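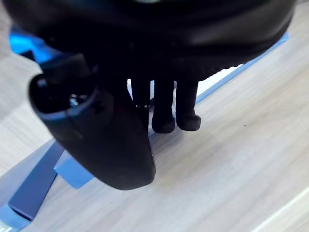 Wudik Hand Kit: sample recordings and notes

Hello, and thank you for downloading this! The folder holds the sample recordings that ship with the Wudik hand kit, the black multi-fingered hand that Trerkadthorpe sells for small robot arms. We put it together so that people who are thinking about buying the kit (or who have one on the bench already and want something to compare against) can look at real tabletop work before they spend an afternoon on wiring.

What you get

There are 2173 short clips, all from the wrist camera, with the joint readings for each one in a matching text file. Defne Sarıgül and Matvii Boiko recorded most of them in February at our Jellance workshop, working over a tabletop with a wood-grain finish. Expect the palm and fingers to cover a good part of every view. The camera sits close, and dark areas of the housing can go nearly solid black, so please don't rely on the picture alone for finger position. The joint files are much better for that.

Getting started

Unpack everything into one folder and keep the names as they are. The viewer reads the first 2000 clips as the training set and leaves the rest for testing, though you can change the split in the settings file. A full load takes about 40 seconds on Matvii's old laptop, and yours is probably quicker.

Known problems

Thumb readings lag a little behind the other fingers in the early clips. Niilo Pelkonen has a fix in the works, and until then the thumb offset in the settings file gets you most of the way there. Blue items against a bright background sometimes confuse the automatic outlines, too, so check those by eye.

Questions

Write to Birger Westerberg through the Trerkadthorpe support page, and do mention your kit version. He loves hearing what people are building!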